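Bunodis gripper comparison, readme

Rough notes, tidy up later. Wyn Foulkes ran the arm, Gwenllian Trevor did the labelling. All recorded in October.

What's in here: two grippers tried on the same job, Una (the narrow fingers) and Drokus (wide pads). Same arm, same controller, same colour settings on the fixed camera. Task is picking small parts off the grey printed fixture and working inside an open desktop tower lying on its side. CPU socket, memory slots, that end of the board.

2202 episodes with Una, 2793 with Drokus. Uneven becuase the Una fingers were away getting recut. Don't compare raw totals, use the per-task split. 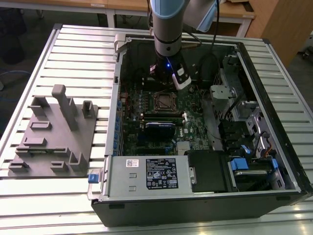

Can I mix the Una and Drokus episodes in one training run?
Only if you pass the gripper field in as well. The open and close values are on different scales and we haven't normalised them.

Folders: one per gripper, then one per task, 6 tasks each. Joint angles, gripper width, video, a short text label. Times are in seconds from the start of the episode, not clock time.

Known problems
- 49 Drokus episodes have video lagging behind the joint log. Listed in lag.txt, left in on purpose
- wrist force readings drift over a long session, re-zero them yourself
- "seat" and "place" got used for the same thing in early labels, Gwenllian is part way thru fixing it
- Ostrowski controller logs are seperate, ask Wyn

Licence: research use for now. Tell us if you find broken files.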